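Workshop > Builds > Piso gripper > Safety checklist

Print this page | E-mail this page

Piso hand-held gripper, pre-use check (with my comments)

Checked by: Xuelian Tang
Date: Fri 14 November
Where: at home, then the Prillisthorpe shared bench for the electrical part

I do this before every session now, ever since the February build pinched my thumb good and proper. Mark each line OK, FIX or N/A and write something next to it, please, even if it's only "fine"!

1. Pivot screws, both arms. OK
Snug, no wobble. I turn each one by hand first and then give it a nudge with the small driver (the Tiwari one with the short handle, the long one slips). If a screw moves more than a hair, back it out and put new threadlocker on. Don't just crank it down or the arm binds, and then you squeeze harder to make up for it and your wrist hates you the next day.

2. Blue pads. OK, with a grumble
No peeling at the corners. The texture picks up lint like crazy, so wipe before and after. I went over mine with 800 grit when the first set felt too slick and I wouldn't do it again, it took the grip right off.

3. Arm edges and cutouts. FIX
One burr left on the inside of a triangle. I can feel it with a fingernail. File it before anybody else borrows the thing.

4. Fingers clear of the linkage when it closes. OK
Close it slowly 20 times and watch where your fingers want to go. Mine creep forward when I'm concentrating, so I've put a strip of tape on the handle and I stay behind it.

5. Work surface. OK
Soft is fine for light pick-ups, and I like it for small slippery stuff that would skate off a bench. Nothing breakable, nothing sharp, nothing you'd cry over. Hair clips, packets and little blocks are my usual.
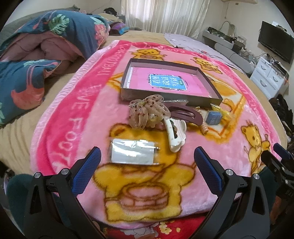
6. Loose stuff near the arms. OK
Sleeves up, hair tied back, lanyard off. Long threads and plastic wrap are the ones to watch, they get into the linkage and you don't notice until it jams half open. Stop and pick it out with tweezers. Don't work the handle to "clear" it, which I have done, and which made it so much worse.

7. Closing force. OK
Kitchen scale between the pads, full squeeze. My limit for home use is 800 grams and anything over that means the spring is wrong. I had the Grarkdale spring in for a week and it went way past, so it's back in the drawer with a red dot on it.

8. Battery and cable for the logger. FIX
Charged to 100 percent, no swelling, plug feels firm. The cable jacket is scuffed near the strain relief, though. I've wrapped it for now but a wrap isn't a repair, so I'm ordering a new one. Never charge it on bedding or in a pile of clothes! Hard shelf, and stay in the room.

9. Spare gripper. N/A
Not being used today. Same checks apply when it is, and no, having passed last time doesn't count.

10. Breaks. OK
I stop after 9 minutes and shake my hand out. Sounds fussy, but the trigger finger goes numb before it hurts.

Still open: items 3 and 8. If you take it off the shelf at Prillisthorpe before I've initialed those two, leave the logger unplugged and keep to slow pick-ups. Tweezers are in the lid of the Piso box.

X.T.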